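Stuvside Workshop Opens Plans for Its Two-Armed Sorting Table

BRERNESLOW, June 2018

The members of Stuvside, the shared workshop on the old cannery lot in Brerneslow, are releasing the full plans for Ketholm, a two-armed robot table built on evenings and weekends over the past winter and spring. The drawings, parts list, wiring notes and control code are free for anyone to download, copy and change.

Ketholm picks up household objects from one basket and sets them down in another. It does this with two arms mounted on the same side of a table, each with a two-finger gripper, and it can be run by hand from a pair of control sticks or left to work through a saved routine. The project began in December, when a few members who had been repairing secondhand arms on separate benches decided to bolt two of them to one base and see what happened. What happened the first night was a blown fuse and a great deal of excitement!

Since then the build has taken over 800 hours of shared bench time. A lot of that went into the base. The first version was lumber, and it flexed every time both arms swung the same way, which threw off the grip by enough to miss a small object completely. The second version uses aluminum extrusion, and it has hardly needed a wrench since it went together. The plans include both, with notes on what went wrong with the wood one, in case someone has a better idea for bracing it.

The work surface is the cheapest part of the whole machine and the one members are fondest of. It is brown paper marked off in squares with blue painter's tape. A square gives everyone a way to talk about where things are ("basket two squares left, try again"), and the control code uses the same layout, so a person with no programming background can type in a starting square and a finishing square and watch the arms go. When the paper gets too wrinkled, a fresh sheet goes down and the tape goes on again. There's a printable guide for laying out the lines, although after the third or fourth time most people just do it by eye.

Baskets turned out to be a project of their own. Ketholm has been tried with wicker and with plastic mesh, and the two behave very differently when a finger catches the rim. Wicker gives a little. Mesh tends to grab, and the whole basket goes for a ride. The current routine lifts each gripper well clear before it moves sideways, a change that came out of one long and very noisy evening.

The objects are whatever people bring in. Foam shapes are the friendliest, and a roll of packing tape is harder than it looks, with its round edge and slick sides. Cans lying on their sides are still the great challenge. In the latest round of 100 practice picks with foam pieces, Ketholm finished 94, the best result so far and a big jump from where things stood in the spring.

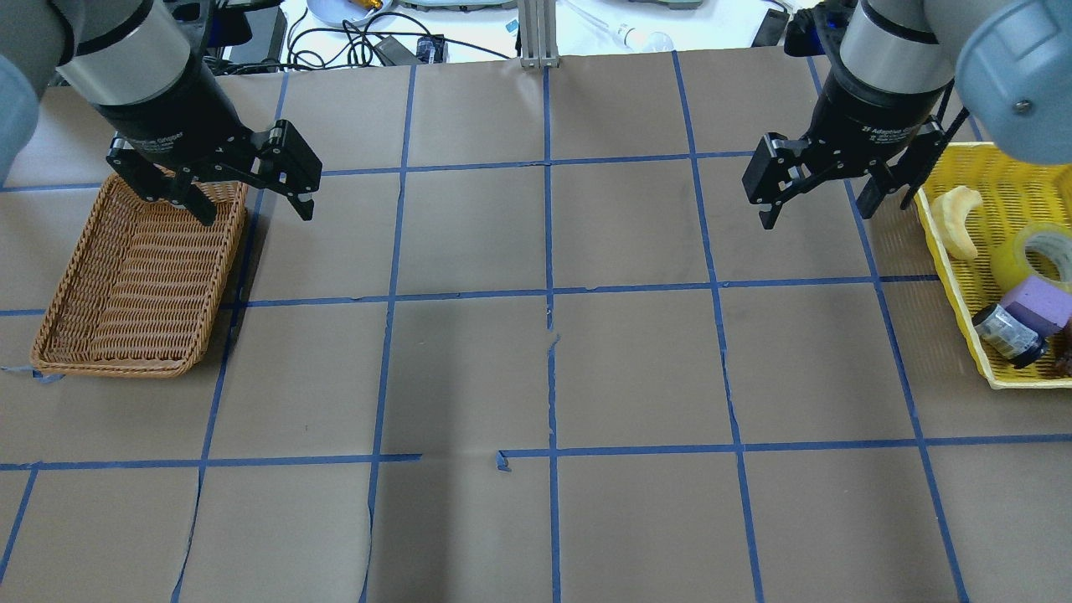
What is in the release

The download has cut lists for both bases, drawings for the arm mounts, a wiring diagram, the control code and a build log with all the mistakes left in. The gripper fingers are covered in a separate section, written so that it can be used with other arms. Gatti, the machine shop across the lot from Stuvside, turned the adapter rings that join the grippers to the wrists, and has agreed to let its drawings go out with the rest. Builders without a lathe will find a printed version of the ring, a bit thicker, that held up fine on slower moves.

Come and try it

Stuvside will hold an open evening at the workshop to mark the release. Visitors can take a turn at the control sticks, lay out their own square routine and bring small objects from home to test, as long as they are not breakable, sticky or alive. Room at the bench is limited to 30 people at a time. Entry is free, and children are welcome with an adult. Safety glasses are provided.

Work on Ketholm goes on after the release. Next on the list are softer finger pads, a quieter power supply and a routine in which one arm steadies a basket while the other reaches in. Anyone who builds a table from the plans is asked to send notes and pictures, especially of anything that broke.

About Stuvside

Stuvside is a member-run workshop in Brerneslow with benches for wood, metal and electronics. It is open to all skill levels, and new members get a tool introduction before their first project. Plans, open evening details and contact information are available at the front desk and on the workshop's website.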